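**Iter bench kit: progress report, November**

Work on the Iter two-arm bench kit continued at the Flenden site under the second stage of the grant. The kit is supplied by Nyberg as a complete enclosed cell. The present task is tool return: one arm picks up a hand tool and places it in a bin at the centre of the table.

Total cycles logged to date stand at 1,538, against a stage target of 2,000. Cycles stopped by the operator are logged separately and do not count towards the target.

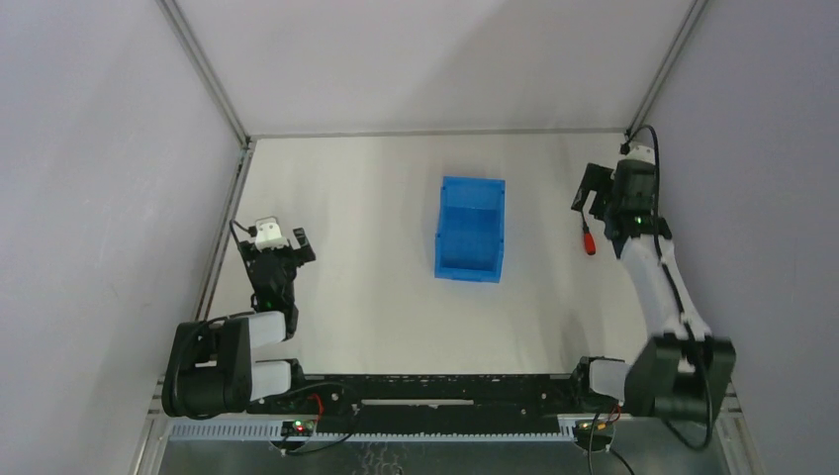
When will the stage target be reached? At the current rate, before the end of the stage, provided the cell is not taken out of service for more than one working week.

Two software faults remain open with Nyberg. The first concerns the arm controller, which drops its saved home position after a restart. The second is a delay in the logging service when both arms report at once. 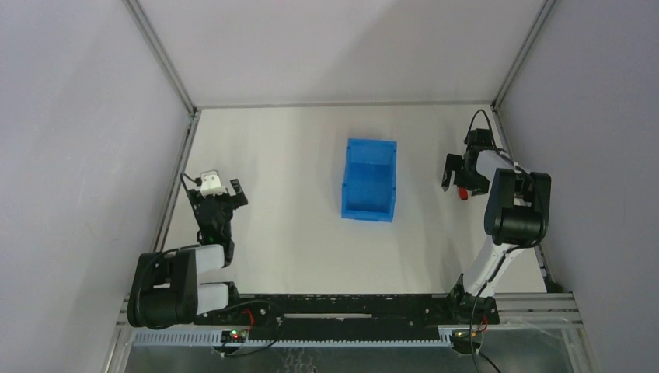
Cable wear is the main maintenance item in this period. The supplier's manual calls for inspection at fixed intervals, and we have shortened these for the wrist joints. Routing has been left as supplied, with a thin loop standing above the right wrist and a black cable following the lower link down past the base. We have asked Nyberg for a price on clips for the lower run. The mounting beam also shows scuffs and chipped spots along its upper edge; these are recorded as cosmetic.

The wrist views are stored with each cycle and used to check final placement. A cycle is passed when the tool lies fully inside the bin and both fingers are clear of it.

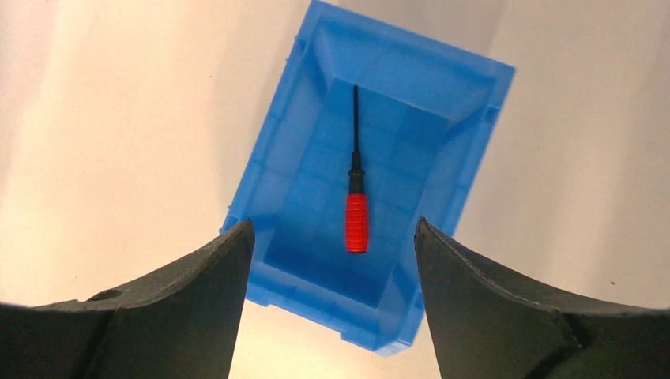

What does the spares package cover? It covers gripper fingers, wrist cables and one controller board, at a quoted price of £3,162 for the year.

We recommend taking the package. Prandadum has offered a second set of tools for the next stage, and a decision on this is needed by Wednesday.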